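Olga Cabral
Sep 27, 2026

OK so I promised a thread on redirects and I keep putting it off, so let's go. This is for people who are moving a site to a new platform or just tidying up their addresses and don't want their search traffic to fall off a cliff. Grab a coffee, it's a long one.

Background: back in January I helped move a store called Clomell over to Getia. Old site was a patchwork from years of different people adding stuff. Product pages, a blog, a whole section of size guides that lived under three different folders (why!!), plus leftovers from a promo everybody had forgotten.

The first crawl of the old site came back with 2080 addresses. The owner, Vicente Vergara, was sure he had a few hundred pages. This is so normal. Filters, tags, print versions, old categories, they all make pages and they all sit there.

Before you touch anything, get that list. Crawl the old site, export the pages from your search console, export landing pages from your analytics, and get the backlinks from whatever tool you use. Put it all in one sheet and remove the duplicates.

And do it while the old site is still up! I know somebody who started the sheet the morning after launch and had to rebuild half of it out of web archives. It was me. It was my second ever client and I still think about it in the shower.

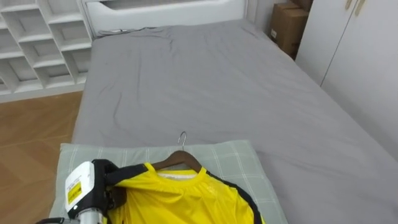

Do I really need to redirect every single old page?

Only the ones that have something worth keeping. If a page gets visits from search, has links from other sites, or people have it bookmarked, redirect it. If it's a tag page with one post on it that never got a visit, let it return a 404 or a 410 and move on with your life.

For Clomell we ended up redirecting 1825 of them, which is a lot more than I'd planned at the start. A big chunk were old product addresses with links from little forums and club pages. Tiny sites, but those links had been there for years and they were on topic, so I wanted them.

Now the mapping, a.k.a. the boring part. One column for the old address, one column for the new one. 1686 of ours could be matched with a pattern, because the old product addresses had the item code in them and the new ones do too. The rest was by hand.

By hand means by hand. You open the old page, you look at what it was for, and you find the closest page on the new site. I did it over four evenings with the radio on. Emiliano Navarrete took the blog posts off me in the end and I owe him dinner forever.

What counts as close? Ask if a person who clicked the old link would be happy with where they land. Old page on how to measure your chest for a shirt > new size guide, great. Old page on a discontinued backpack > the backpacks category, fine. Old page on a discontinued backpack > the home page, please don't.

The home page thing is my number one pet peeve. People get tired at row 900 and point everything left at the home page. Google tends to treat those as soft 404s, so you get none of the benefit, and your visitor is standing in the lobby wondering what happened to the backpack.

Quick word on 301 and 302 for the newer folks here. 301 says moved for good. 302 says moved for now. If you are moving a site you want 301. A lot of plugins pick 302 by default or label it "temporary" in a little dropdown that you scroll right past, so check the dropdown.

Sebastián Yáñez asked me in DMs if a 302 ruins everything. It doesn't. If it stays up long enough search engines usually work out that you meant it. But why make them guess? Fix it when you spot it and don't lose sleep.

Chains! OK, chains. Page A goes to B, B goes to C, C goes to D. Each hop slows things down for visitors, and crawlers will give up if there are too many. You get chains when a site has moved before and the old rules are still in there under the new ones.

Clomell had moved once already, years ago, so there was a pile of rules from back then. We took every one of those old starting points and pointed it straight at the final page. It's a find and replace job in the sheet mostly. Lovely, dull, very satisfying.

Loops are the evil cousin. A goes to B and B goes back to A and the browser throws its hands up. Ours came from the slash at the end of the address - one rule was adding it and another rule was taking it off. Pick a style, slash or no slash, and stick with it everywhere.

Same with www or no www, and http to https. Try to get all of that done in a single hop. I test with the ugliest version of the address I can type, so http, www, capital letters, no slash, and see how many jumps it takes to land.

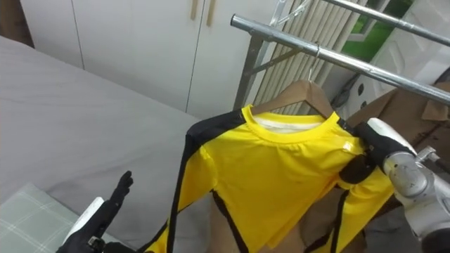 The other thing people skip is the internal links. Your redirects are for other people's links. Your own menu, your own blog posts, your own footer should point at the new addresses directly. After the move I crawled the new site and it was full of links to old addresses inside the product descriptions.

Nothing was broken, every click worked. But each one was an extra hop, and we were telling crawlers to keep visiting addresses we wanted gone. We ran a search and replace on the database (BACKUP FIRST) and it was done before lunch.

While you're in there, look at these too, they get missed constantly:
canonical tags still on the old address
the sitemap
hreflang if you have more than one language
links in your email templates
the link in your social bios, ahem, mine was wrong until spring

About the sitemap. Put only the new addresses in it, submit it, and then keep the old one around for a little while as a separate file so the crawler comes back to the old pages and sees the redirects. Some people think that second bit is pointless. I like it, I've kept doing it, your call.

Images have addresses as well! If you get traffic from image search, the picture files need redirects just like pages do. We forgot. Patricio Gallardo, who looks after the ads for Clomell, was the one who caught it when a bunch of product pictures in his feed came up blank. Sorry Patricio.

For checking the whole lot I used Lesanex, you paste your old list in and it gives you the status code and the final address for every row. Any crawler with a list mode will do the same. What you want is a 301 and then a 200, on every row, with nothing else in between.

Run it on the staging site before launch if you can. Then run it again right after launch, on the real one. Staging had all our rules working perfectly and live had none of them because of a caching layer that wasn't there on staging. I was on a bus at the time. Not my calmest bus ride.

What will traffic do? It will wobble. I tell every client this in writing before we start. Ours dipped for the first few weeks, some product pages dropped and came back, some size guides went up and stayed up. The blog took the longest and I don't have a good reason for you.

Please don't start changing titles and rewriting pages in the middle of the wobble. If you change everything at once you can't tell what did what. Vicente wanted new category names in week two and I begged him to wait. He waited. (He's got them now, they're better names, fine.)

How long to keep the redirects: as long as you possibly can. Google has said at least a year. I say leave them in for good unless the file is so big it's slowing your server. Links on other sites don't expire after a year, and neither do bookmarks.

And keep paying for the old domain if you changed domains! A shop I know in Lagos let theirs go and somebody else picked it up, and every old link they had went to a page full of casino ads. They tried to buy it back and the price was silly.

Last thing, watch the 404 report for a couple of months. Sort by visits and fix from the top. You'll see weird stuff in there, bots trying login pages that never existed, typos from people's newsletters. Ignore the bots, but a typo in a link with real people clicking on it is worth a redirect of its own. I found one in a running club newsletter that had a comma in the middle of the address.

If you want the blank mapping sheet reply with "sheet" and I'll send it over tonight or tomorrow. Two tabs, nothing fancy. Next thread will be on category pages with filters, so if you've got a messy one you don't mind me poking at, drop the link below.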